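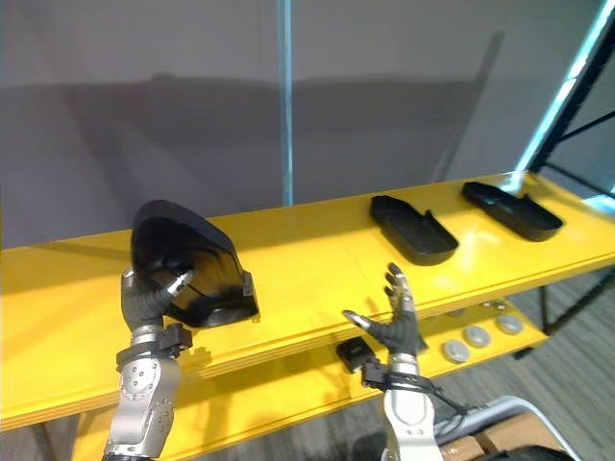

KUSWOOD, March — Privbridge has moved its molded parts bench to the front of the Kuswood building, and the long yellow two-level table is now where black plastic covers and trays are laid out before packing.

Print this item | E-mail this item

Home | News | Plant Notes | Suppliers | Contact

The change follows a new order from Davard for 3000 sets. Each set is one curved cover and two shallow trays, and the first 800 are due to leave before the end of the month. The molding itself is still done by Gajdoš, which sends the parts over in returnable crates of 60.

Ghassan Hijazi, who runs the finishing area, said the old bench was too short for the work. "We were stacking trays to make room, and the rims got scuffed," he said. "With the long top we can set them down lengthwise and leave a gap."

Covers are checked first. The glossy inside surface shows scratches more than the trays do, and the flange at the base has to sit flat. Trays are checked along the raised rim and at the small tab. Anything doubtful goes back to Gajdoš with a note in the crate.

The lower shelf is for small items only. Please do not leave finished trays there.

Packing now starts at 4 in the afternoon. Crates that come in after that wait until the next morning — the dock door is closed by then. Questions about the Davard order should go to Hijazi at the finishing desk.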